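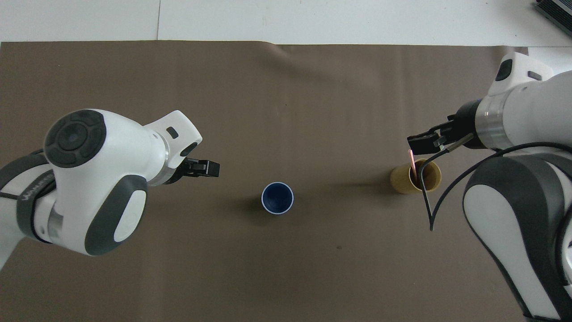
14/12/2025

Paste trials, continued from the April batch. Working on the Storkville ledger sections and the test boards in parallel, so the notes jump between them.

Made fresh wheat starch paste first thing. Same recipe as before, starch soaked overnight in the fridge, water poured off and replaced, cooked in the small pan on low with constant stirring. It went glassy quickly and then thickened a lot more than last time. Left it to cool under a skin of water, pushed it through the horsehair sieve, then through again. Smooth after the second pass. Thinned to single cream for the tissue and kept a stiffer jar for the boards.

The tap water is noticeably hard again. Used filtered for the paste and tap for rinsing only.

Old paste in the back jar had gone off at the edges, a sour smell and slightly pink near the lid. Threw it out, scalded the jar. Please stop topping up old jars with new paste. If a jar is more than a week old it goes, whatever it smells like. Write the day on the lid.

Test boards

Boards are the grey millboard from Flekholm, cut with the grain running head to tail. Covered seven of them. Three with starch paste only, two with a starch and PVA mix, one with straight PVA, one with the methyl cellulose. Covering paper is the 142 gsm laid from Jullelance in the buff shade, all from the same sheet.

Starch only: long open time, plenty of room to slide the paper and get the corners right. Pulled hard on drying. All three had bowed towards the covered side when I checked after lunch, before lining. Expected, but the third is worse than the others and I think I laid the paste on too wet there. Brushed out from the middle, and went back over one corner when I should have left it.

Mix: bowed less. Open time is fine if you don't stop to answer the phone. One small bubble near the tail edge of the second board, pressed down with the bone folder through silicone paper and it stayed down.

PVA: flat, quick, no second chances. Turned the fore-edge in slightly crooked and could not shift it. I still don't want this anywhere near the ledger and only include it for comparison.

Methyl cellulose: poor grab on the turn-ins, as everybody said. One corner lifted as soon as I took the weight off. Put it back under and will look again tomorrow. Probably fine for holding a lining while something else dries, or for cleaning old spine glue, which is what we bought it for.

All boards lined on the inside with the thin kraft, grain matching, and put between blotters and felts in the nipping press. Changed blotters after the first hour and again before leaving.

Ledger

Storkville ledger, gathering by gathering. Finished the surface cleaning up to the end of the fourth gathering. Smoke sponge, then soft brush, no eraser crumbs near the red ruling, which is fugitive. Tested the red with a damp swab on a blank corner and it moved straight away. The black writing ink did not move with water. No test with alcohol yet.

So no washing. I had half hoped we could at least float the worst leaves but that is out with the ruling as it is. Humidify, flatten and mend locally.

Mends in the gutter are mostly old gummed paper strips, yellow and brittle. Some come off dry with a lifting knife. The rest need a poultice, and I used the methyl cellulose for that, small strips, waited until the gum turned to jelly, then eased it up with the flat of the bamboo spatula. Slow. Did two leaves this way and was happy with both. There is a faint tide line on the second, outside the text, where I let the poultice run over the edge. Smaller strips next time and a dry blotter alongside.
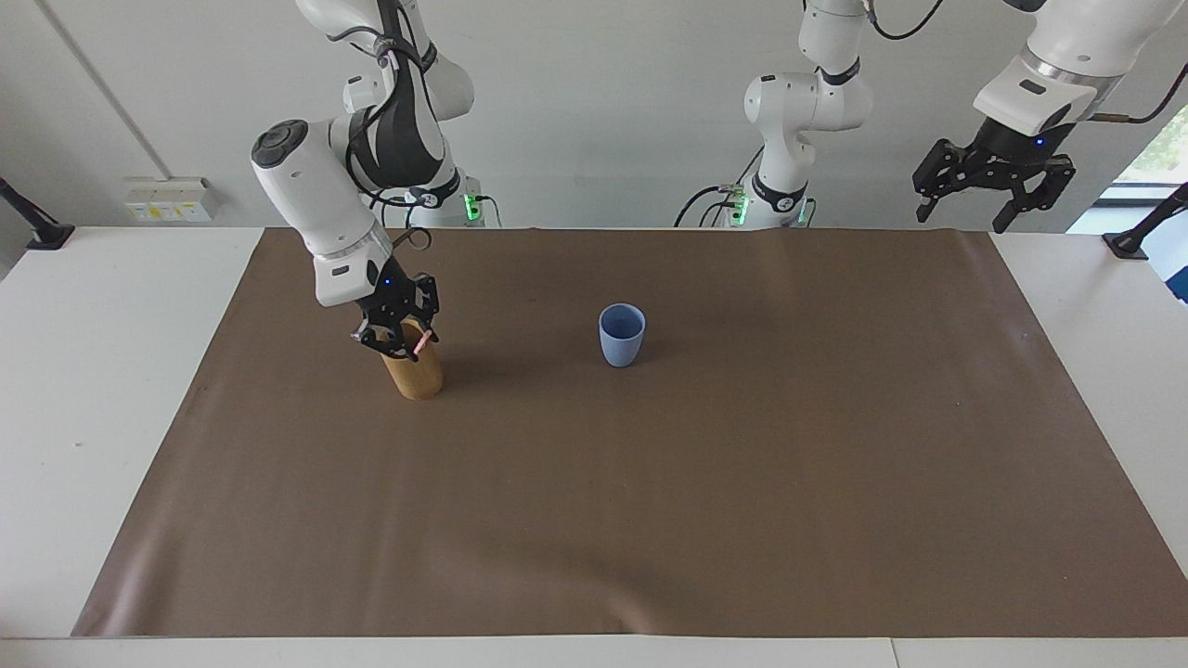
Photo: Riku Sakai

Repair tissue: tried the Kuroda tissue next to what is left of our old roll. The Kuroda one is slightly warmer in tone and a better match for the ledger paper. It tears cleanly along a wet line and leaves good long fibres. The old roll is whiter and shows up on the verso when you tilt the leaf. Using Kuroda for the ledger from here on, and the old roll for guards that will be hidden in the sewing.

Toned a few strips with very dilute acrylic to see if it could be closer still. Too brown once dry. The untoned tissue is near enough and I don't think it is worth the time.

Paste on the tissue should be thinner than you think. Paste out on glass, lift with tweezers, lay down, tamp with a dry brush through polyester web, then blotter and a small weight. If it shines after drying there was too much paste on it. Two of mine shine.

Sewing structure is still undecided. The original was sewn on three tapes, and the folds have been cut down by somebody at some point, very roughly, with whole sections oversewn at the back. Once guarded they could be sewn through the fold again. The swelling from the guards worries me a bit. The book has 320 pages, and even thin tissue adds up across a spine. Options are to use the thinnest guards and thinner thread, or accept the swell and back it to a slightly deeper shoulder. Riku prefers the thinner thread. I would like to sew up a dummy first with scrap of a similar weight before we settle it.

Covers: the old calf is powdery along the joints and mostly gone at the head of the spine. The boards themselves are sound. Keeping them. Consolidate the leather before anyone handles it again — it is leaving red dust on everything, including me.

Housekeeping

Nipping press spindle is squeaking. Wiped off the old grease and put a little fresh on, still squeaks at the bottom of its travel.

Blotters are low. So is silicone paper. Order with the next lot of board from Flekholm, and ask them if the thinner millboard is back.

Knife for the board chopper was last sharpened in April and it is starting to crush the edge. You can feel the burr on the underside of the test boards.

To do next

Take the test boards out, measure the bow against the steel rule, photograph under raking light.
Look at the methyl cellulose corner.
Alcohol test on the black ink and on the red.
Scrap dummy with both threads.
Start gathering five.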